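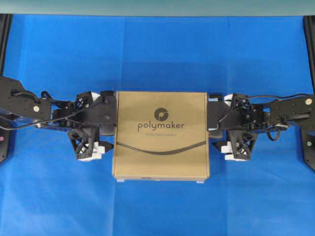 Kids' Corner > How Stuff Works > Cardboard

Why is cardboard so strong?

Paper rips easy. You can do it with two fingers. So how come a box made of paper can hold a stack of books?

The secret is in the middle. Find an old box, ask first, and tear a corner. See the wavy part? That's called fluting. Most box cardboard has 3 layers - a flat sheet, a wavy sheet, another flat sheet. Glue holds them together.

The waves make lots of little arches. Arches are realy good at holding weight. Think of bridges! Push down on one and the push spreads out to the sides.

The air between the waves helps too. It makes the board thick but keeps it light. And a bit squishy, so bumps don't hurt what's inside.
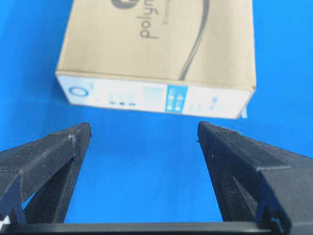

Plain brown on one side, white with blue printing on another.

Where does the brown come from? Trees. Wood chips get cooked into a mush called pulp. Pulp is brown all by itself. White cardboard has been bleached or has a white layer on top.

Old boxes can be pulp again. Soak, mash, clean, roll flat, dry. New box. But the fibers get shorter every time - so mills often mix in some fresh ones.

Try it!
Fold a sheet of paper back and forth like a fan. Lay it across two cups. Put a coin on top. Now try with a flat sheet. Which one sags frist?

Then add more coins. Keep going till it falls down. Wider folds, skinny folds, try both and write down what you get.

New word: corrugated (COR-uh-gay-ted). Means wavy, with ridges. Some metal roofs are corrugated too.

Written by Honeylyn Tagle

Contact us | © 2025 Skemby Kids | Back to top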